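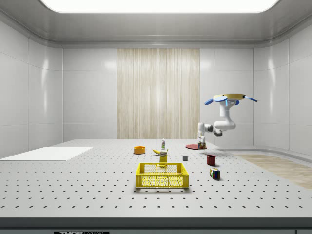 Fig. 7 – Ceiling light panel above a perforated worktop

Section 7: Setting up the Hisance wall controller

The wall controller switches and dims one or more ceiling light panels. Fit the panels and have the mains supply tested before you start this section. If the panels were supplied without a wall controller, go to the section on plain switches.

You will need:
the controller and its back plate
the two fixing screws from the small bag
a flat screwdriver
the site code printed on the delivery note

Caution: Turn off the supply at the fuse board before you open the back plate. The light going out does not mean the supply is off.

Fitting the controller

1. Turn off the supply and lock the switch if your fuse board allows it.
2. Hold the back plate against the wall box with the arrow pointing up.
3. Feed the control cable through the lower slot. Leave enough slack to turn the controller over in your hand.
4. Tighten the two screws by hand. Do not use a power driver, as the plate is thin and will bend.
5. Push the plug on the control cable into the socket on the back of the controller. It goes in one way only.
6. Hook the top of the controller over the plate and press the bottom edge until it clicks.
7. Turn the supply back on. The display shows a row of dashes, then the word READY.

Note: If the display stays blank, take the controller off again and check the plug. Most blank displays are caused by a plug that is only half in.

Pairing the panels

1. Press and hold MENU until the display shows PAIR.
2. Enter the site code and press OK. The code on units sold through Jiltia begins with 737.
3. Wait for each panel to flash. Panels flash in the order they were wired, so the first to flash may not be the one nearest the door.
4. Press OK when all the panels have flashed.

One controller can hold up to 13 panels. If you have more, use a second controller and give it a different site code. The control cable must be no longer than 200 metres in total, counting all branches. Longer runs may seem to work at first but the panels will lose their settings.

Setting the top level

Panels leave the factory set to full brightness. In a small room with white or shiny walls this is often more light than people want, and the glare can be tiring over a long shift.

1. Close the door and blinds and turn off any other lamps.
2. Stand where the work is done and look at the work surface, not at the panel.
3. Press MENU, then choose TOP LEVEL.
4. Use the down arrow to lower the light one step at a time. Wait a few seconds between steps.
5. Stop when you can read small print on the surface without leaning in, then press OK.
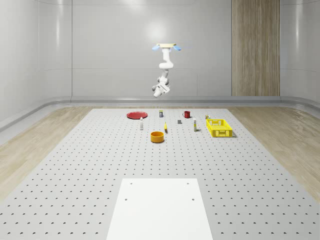 The top level now applies to every scene stored in the controller. If you change it later, the scenes change with it and do not need to be saved again. The low level is separate and is set in the same way from the LOW LEVEL menu.

Storing a scene

1. Set the brightness with the arrows.
2. Hold down button A, B or C until it beeps.
3. Press another button, then the one you stored, to check it.

Button D is kept for cleaning. It brings the panels to full brightness whatever the top level is, and it cannot be changed.

Timed switch-off

The timer is off when the controller is new. To turn it on, choose TIMER and pick a delay. The panels dim for one minute before they go out – press any button in that minute to keep them on.

Caution: Do not use the timer in a room where people work with blades, heat or moving parts.

If you have to start again

Hold MENU and OK together until the display shows CLEAR. All pairings, levels and scenes are lost, so write them down first. There is a blank table for this inside the back cover.

Controllers made before February have no CLEAR function and must be sent back to the Brendthorpe service desk to be reset. Mark the parcel for Ludmila Procházka and put the site code on the outside.

Section last revised Monday, March 11, 2024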